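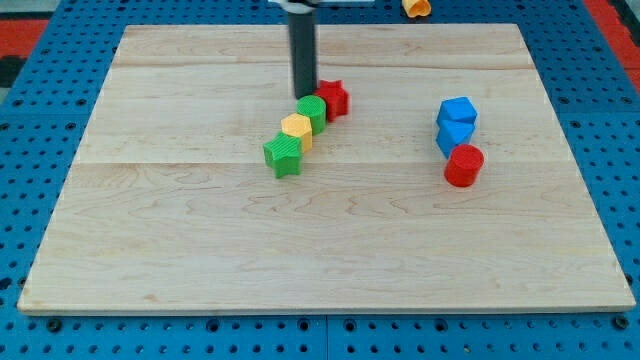

Most people who visit the regional museum at Skoston walk past the panel paintings on the ground floor in a minute or two. They go upstairs for the big canvases, and the label writers seem to expect it, giving the panels a title, a date and the word "oil". I think the label should say more about what the paint is sitting on. A pale board made of several long planks joined side by side, with the seams showing as faint lines across it, is already a surface with a character of its own, and a painter who chose wood had to decide what to do about those lines. Some buried them under ground and gesso. Others let them through, and you can find a horizon in more than one Dostotby landscape that sits exactly on a join.

The museum owns 164 paintings on wood, and 291 on canvas from the same period. The catalogue gives the canvases long entries on weave and priming. The panels mostly get their measurements. I don't believe this is prejudice. Canvas has been studied for longer by the people who trained our curators, and habits of cataloguing are hard to shift once they are in print.

It matters because the Dostotby painters were poor and practical, and many had worked in the joinery shops at Gadberg before they ever sold a picture. They knew timber. When the critics of the day called their work stiff, they were looking at men and women who painted slowly on a hard surface that did not give under the brush. Put the same hand on canvas and the stroke loosens. The museum has two views of Gadberg harbour by one painter, one on each support, and it hangs them in different rooms.

The Azimi collection does this better. Its panels stand on low plinths, away from the wall, so that you can walk round and see the backs - saw marks, old labels, a price in pencil. It is a small collection and it can afford the floor space. Skoston probably can't do that for everything, but it could do it for six or seven.

The ground floor is being rehung in March. I would like to see the two harbours side by side, and a line on each label naming the wood.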